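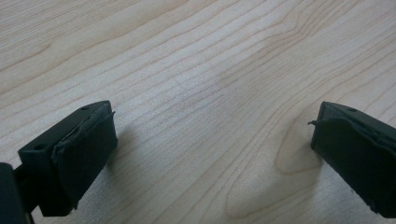 Avley Selimstead work table: review

The Selimstead is a fixed-height table sold for home offices, hobby rooms and small workshops. Avley offers it in one top finish, a pale wood-look surface with a light satin sheen, and in two lengths. We bought the longer version at 215 and have used it daily since November.

Assembly

The top arrives as a single piece with the leg positions already drilled. One person can build the table in 90 minutes, although turning it upright is easier with two. The supplied hex key is short and gives little purchase on the inner bolts; a ratchet with the correct bit is quicker. All fixings were present. One threaded insert sat slightly proud and had to be driven in a further turn before the bracket would seat flat.

Surface

The top is the main reason to consider this table over the cheaper Osimero. The finish is smooth, and low enough in sheen that a desk lamp at normal height does not produce a hard reflection. Colour varies with the light. Ours reads as cream to beige in daylight, and the shaded part of the room brings out a greyer tone.

Grain is fine and tan over most of the area. It runs in long, slightly wavy lines, close to parallel in places, with curved and looped figure elsewhere. The figured patches are a little more golden than the ground colour. Buyers who want a completely uniform top should look at a painted one.

We left a mug of hot tea on the surface for 15 minutes without a mat and found no ring. Ballpoint came off with a damp cloth. Pencil needed a second wipe. A craft knife marks the finish under moderate pressure, so a cutting mat is necessary for any blade work. Fine dust is hard to see on a top this pale, and dark crumbs are very easy to see.

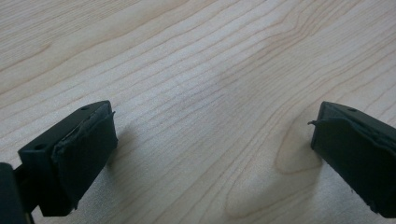
Stability

With the feet levelled, side-to-side movement is slight when writing and noticeable when sanding. Front-to-back movement is negligible. The adjusters cope with a floor that is up to 3 mm out; beyond that a shim is required. We retightened the leg bolts after the first month and they have held.

Compared with the Pavlović

The Pavlović bench is heavier and stiffer, and takes a clamp better thanks to its thicker edge. Its oiled top needs regular upkeep and stains more readily. For paperwork, sewing or light model making, the Selimstead is the more practical choice. For hand planing or vice work, buy the Pavlović.

Verdict

Recommended for light and medium use. The short hex key and the weak resistance to blades are the main faults. Replacement feet are sold separately by Avley.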